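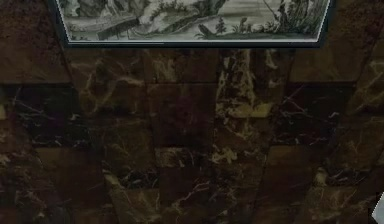

The localizer got lost again on Monday, and it got lost in the one room I had personally promised would be fine.

Background for anyone who skipped the last few posts (no hard feelings, I skim them too). Trelleo is my visual odometry and relocalization stack. It watches a simulated camera, picks out corners, matches them against the previous view and works out how far the camera has moved. When it loses track it's supposed to look at the map, recognize a wall it has met before, and carry on as if nothing happened. It is very good at carrying on as if nothing happened. That's the bug.

I'd been testing in gray boxes for months. Gray boxes are restful. Then Nuwan Majumder, who reviews my pull requests and enjoys it more than he should, pointed out that no house is made of gray boxes and set Piketti to dress the rooms at random. Piketti is our scene generator. It has the taste of a hotel chain in decline. This time it rolled dark brown marble tile with cream veins, and hung a black-and-white landscape on it, rocks and a fallen log and some reeds, the kind of thing you look at while waiting for a dentist.

My first thought was: great, texture! Corner detectors love texture. I had the cap set at 300 features per view and on the gray walls I'd never come close to it. On marble it filled up instantly and I went to get coffee feeling pretty smug.

By the time I got back, the pose estimate had left the building. The track said the camera was on the far side of the wall, facing inward, and the confidence was high. It always is.

So I spent the evening in the match viewer, and there were two separate problems that had teamed up.

The first was the grid. Grout crossings make lovely corners, and each one looks a lot like the next one over. If the camera slides sideways by one tile, the matcher can line up every crossing with its neighbor and announce that we haven't moved. The outlier rejection is no help because all the wrong matches agree with each other. Out of 300 features, 198 were sitting on grout lines. I'd built a democracy and the grout had a majority.

The second was my own doing. The simulated lens has some distortion, so the seams bow and spread where they ought to run straight, and I was undistorting the points with coefficients from an older camera config. Near the middle you'd never know. Toward the edges everything was off by enough that the honest matches (veins, blotches, the bottom of the picture) got thrown out as outliers while the grout, voting as a bloc, sailed through.

The calibration was a one-line fix, which I have described in the commit message as "calibration cleanup" in the hope that Nuwan won't read it. He read it.

The grout took longer. What I ended up doing:

Features now get spread over the view in buckets, so one busy patch can't eat the whole budget. Before a descriptor goes in, it gets compared with the others in the same view, and if it has too many twins it gets marked down. Marble veins do nicely here. One column of tiles had big cream and gold patches in it, and those became the best landmarks in the room. The engraving does well too, what there is of it from this angle. All that hatching is unique in a way that grout will never be.

Then the rejection step runs twice. Once normally, and once with the repeated features muted. If the two answers are a tile apart, Trelleo is now required to say it doesn't know. Getting it to say that took 81 lines and most of my patience.

I reran the same path 100 times with different seeds. It no longer walks through the wall. It does stop and sulk in the plainer corner of the room, where the tiles are nearly solid brown and the twin check has marked down everything it can see. I'd still take sulking over teleporting. The planner disagrees: it treats "don't know" as an emergency, halts, and waits for a recovery behavior that I haven't written. Aidoo, the planner in question, was also written by me, so I can't even send a rude email.

Next up is giving the recovery something to do. Turning slowly until a decent landmark comes into view would be the obvious thing. Nuwan wants it to ask the map which direction is most interesting and look there first, which is better and more work, so we'll do his and I'll complain.

After that Piketti gets a mirror material. I have asked for this to be postponed until August.

The match viewer changes are in the Stalleck branch if you want them. The color coding is ugly and I'm leaving it.

Search this blog
Type and press enter

Contact | Copyright the author, all rights reserved | Back to top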